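The Return of the Evening Class

In Dornport, the lights of the old grammar school stay on until 10 o'clock. The building lost its last pupils a generation ago and for some years served only as a store for council furniture. It now offers evening courses to adults in subjects that range from bookkeeping to Portuguese, and the waiting list for the spring term opened in February.

The revival was not expected. Evening classes in the district had been in decline for nearly 13 years, and the general view was that people who wished to learn something would do so at home, alone and at a screen. Many still do. A growing number, however, have found that a course begun alone is easily set aside, while a course attended with others tends to be finished. 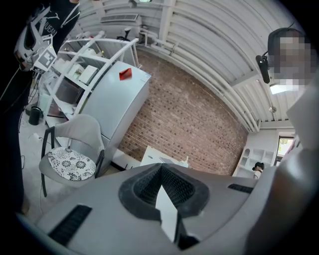 Funding remains the chief difficulty. Courses that lead to a recognised qualification may receive public support, but those taken for interest must pay their own way. At Dornport the two kinds are run side by side, and the fees from the more popular leisure courses help to keep the smaller ones open. Upholstery, which is always full, has in effect paid for beginners' Latin.

The neighbouring town of Skisley has taken a different course. It has no single building for adult learning and instead hires rooms wherever they are to be had: a chapel hall, the upper floor of the library, the canteen of a former mill. Tutors carry their own materials from one to another. The arrangement is cheap and brings classes closer to where people live, although it leaves students with little chance to meet those who are studying something else.

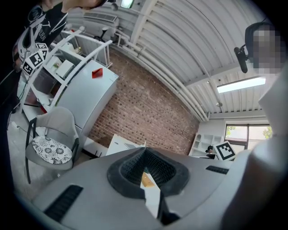 Language teaching has gained most from the renewed interest. Saludo, a conversation programme first offered in Skisley, asks its students to speak from the opening session and leaves written grammar until the second term. It admits no more than seven people to a group. Former students frequently return as helpers, and several have gone on to train as tutors themselves.

Mobile phones are permitted in most classes, having once been banned in nearly all of them. Tutors report that students use them to look up words, to record their own pronunciation and to keep in touch between sessions.

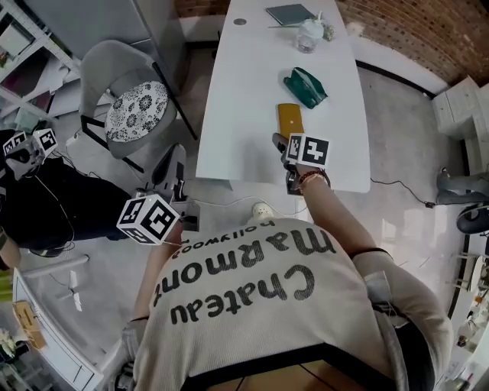
A mustard-yellow phone on the long white table.

The age of those enrolling has also changed. Retired people were once the mainstay of the evening programme and still fill the local history and painting courses. They are now joined by people in their twenties and thirties, many of whom work from home and value a fixed appointment elsewhere. The Enis Centre, which opened with 2 classrooms above a row of shops, has moved its most popular courses to a later start so that parents can attend once children are in bed.

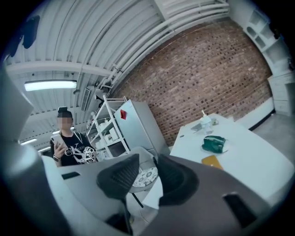
Looking down at a white smartphone, held up in the right hand.

Whether the growth will last depends largely on tutors. Pay is modest, hours are irregular and preparation is seldom counted. Dornport has begun to offer contracts for the full year in place of termly agreements, and Skisley is considering the same step. Enrolment for the summer programme will open at all three providers once room bookings have been confirmed.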